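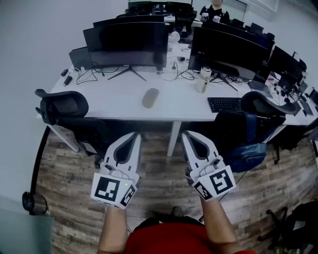 The long white desk. Cabling still to do.

1/ Notes on re-cabling a shared desk, as the subject came up at Clikell in June. The desk is a plain white top on metal legs. No tray, no grommets, nothing underneath to clip to. Everything therefore runs across the top, between the monitors.

2/ Start with the power adapters. Two small black ones sit near the left edge. They go under the top on hook-and-loop strap, label facing outwards. Do not use foam tape, it lets go in warm weather.

3/ The curved monitor is on its own tripod-style stand. These take up a lot of depth. A clamp arm would give most of it back, but check the thickness of the top first. The Drestum arm I use wants 29 mm at most.

4/ Cable length matters more than cable ties. A 2 m lead doing a 60 cm job leaves the rest lying in a heap. Measure along the route, add a hand's width, buy that.

5/ Label both ends before unplugging anything. Black cable, black plug, black monitor: you will not remember which was which.

6/ Mouse is wireless, so one less lead at the front. Drinks bottle lives at the back right, near the keyboard side. I would move it off the desk altogether while the sockets are being sorted.

7/ Colton Doucette asked about trays. The Sampaio mesh one screws in from below and takes a six-way block. Pre-drill, and put a collar of tape on the bit so it stops short of the surface.

8/ Chairs out first. Backpacks too.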